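设备采购与预算 第四讲讲义

一、先写任务，再写型号

很多同学交来的采购计划，第一行就是机械臂的型号。我建议把顺序反过来。第一行应该写：这台设备要做什么动作，在什么台面上做，做多少次。型号放在第三页也不迟。

本讲用的案例是 Bilside 厨房整理项目。项目组要比较两种方案：甲方案购买 Zuslow 的整臂系统，乙方案先购买 Werkus 的手持夹爪，用来采集示范数据，机械臂推迟到下一个预算期。

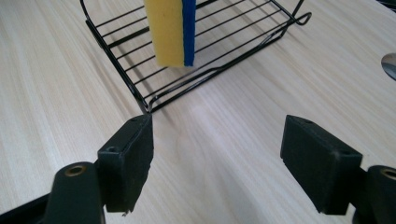
做预算的时候，易耗件最容易被漏掉。夹爪的主体可以用比较久，手指上的软垫却要经常更换，所以软垫应当单独列一行，不要并入“其他”。请注意左边那块黑色指垫，下缘已经有一点不整齐。指垫上有小的螺丝孔，询价时要问清楚：垫片能不能单独订货，螺丝是否包含在内。被操作的物品也要进入清单，例如黑色金属丝沥水架和黄蓝两色的海绵，单价很低，但是型号一换，前后的数据就不好比较，应该一次买够备用的数量。

二、案例中的报价（单位：元）

手持夹爪，每套：1,459
备用指垫，每对：86
台面、沥水架及杂项，合计约 1,054

乙方案按 2 套夹爪计算。指垫买几对，由各组自己估计，并写出估计的依据。运费和税费没有包含在上面的数字里，请另列。

三、关于交货时间

Fu 仓库只在星期三收货。如果供应商星期四送到，设备要等将近一个星期才能入库，这段时间也要写进计划表。去年有一组没有考虑这一点，人员已经安排好了，夹爪还在门外等。

四、作业

1. 为乙方案编制一页预算表，设备、易耗件、被操作物品分开列。
2. 写出向 Werkus 询价时要问的问题，不超过五个。
3. 说明在什么条件下，你会改为推荐甲方案。

预算表请用表格软件制作，保留公式，不要只交截图。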